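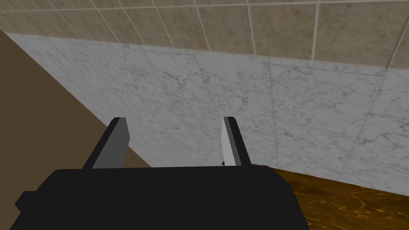 Peledby questions, answered by the person who gets most of them

I'm Siamak Bagheri and I look after the demo collection side of Peledby, our simulated kitchen project. These are the things people email me about, more or less in the order they started turning up. Last edited September 15, 2020.

What counts as one demo?
One attempt at one task, from the moment you take control until you press save. Caltar (that's our recording tool) logs the wrist view, the finger opening and your hand controller the whole way through. Please don't stitch two tries together!

Do I need a real robot?
Nope! Everything runs in the simulator, so a decent laptop and a controller will do. I did my first batch at my own kitchen table, which felt a bit silly, driving a pretend gripper past pretend tiles while my pasta boiled over.

Why does the kitchen keep changing?
We swap the finishes between sessions: marble, beige tile, wooden counters, plain brown panels, all sorts. If the learner only ever sees one kitchen it gets very attached to it. We have 18 finish sets right now and I'd love more.

Should I start with the gripper open?
Yes please, fingers wide and nothing in them. I threw out 10 demos in February that started half closed, and they were all mine.

I bumped the wall. Is the demo ruined?
Usually not. If you backed off and carried on, keep it and tick "contact" in the notes. Recoveries are handy examples and we never have enough of them. If the arm got stuck, bin it.

How long should I take?
Whatever feels comfortable. Very slow demos do give the learner lots of frames where hardly anything moves, so if you need to stop and think, think before you take control.

How many have you got so far?
1931 saved, with 109 waiting for me to check. I go through them in the evenings (with snacks), so be patient if yours hasn't shown up yet.

Where do my files go?
Straight to Surdu, our storage server, when you close Caltar. If the upload bar freezes, leave the window open and write to me. Closing it loses the last demo.

Can I use the data for my own model?
Sure, once it's been checked. Ask me for the Itus loader too, it'll save you an afternoon of fiddling with file formats.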